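Staff Association Boards > Premises and Facilities > Quiet hours in the shared reading room

Posted by M_Siregar (Moderator)
Members are asked to note that, from Tuesday, the reading room on the second floor of Wuyts House will observe quiet hours between 11 am and 3 pm. Telephone calls and meetings should be held elsewhere during that period. The room seats 40 and is shared between all tenants of the building. Comments on the arrangement are welcome in this thread and will be passed to the building manager.
Mawar Siregar

Posted by dedard_accounts
Thank you for the notice. Our department supports the proposal. We would ask whether typing is to be regarded as noise, as this was a matter of dispute in November.

Posted by M_Siregar (Moderator)
Typing is permitted. The rule covers speech and audible devices only.

Posted by Harrowgate2859
I must record an objection. The hours chosen include the whole of the lunch period, when those of us in the open-plan offices have no other place in which to speak to a colleague. The kitchen seats 11 and is full by noon. A quiet period from 9 am until noon would serve readers equally well.

Posted by north_stair
I cannot agree with the previous poster. The mornings are already quiet. A rule is needed at midday precisely on account of the conversations. I gave up using the room last winter for this reason and have been reading in my car.

Posted by Harrowgate2859
With respect, a reading room in which one may not speak at midday will stand unused at midday. When the same rule was tried at the Troltus building it was withdrawn within the month.

Posted by troltus_lettings
For accuracy, the rule at Troltus was not withdrawn. It was shortened to two hours and remains in force. Attendance was never measured, so I would not wish to draw any conclusion from it in either direction.

Posted by Harrowgate2859
I accept the correction.

Posted by ultix_third_floor
May I suggest a compromise? The small meeting room beside the lift is rarely booked before 2 pm. If it were left open for conversation over lunch, the reading room could be kept quiet without inconvenience to anyone. The door would need to be unlocked by reception each day.

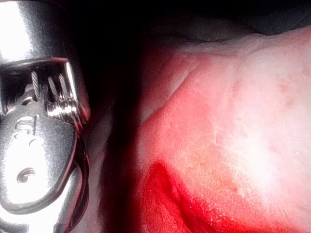 I would add that the notice on the reading room door still gives the old opening times and ought to be replaced before the new hours begin. Several of our newer staff have been relying on it.

Posted by north_stair
I would support the use of the small meeting room, provided that its door is kept closed. Sound carries along that corridor.

Posted by dedard_accounts
Agreed. We hold a standing booking there on the last Tuesday of the month and would be content to move it.

Posted by M_Siregar (Moderator)
I have forwarded the suggestion concerning the meeting room, together with the objection to the midday hours. The notice on the door will be replaced this week. Until a reply is received, the hours stand as first announced.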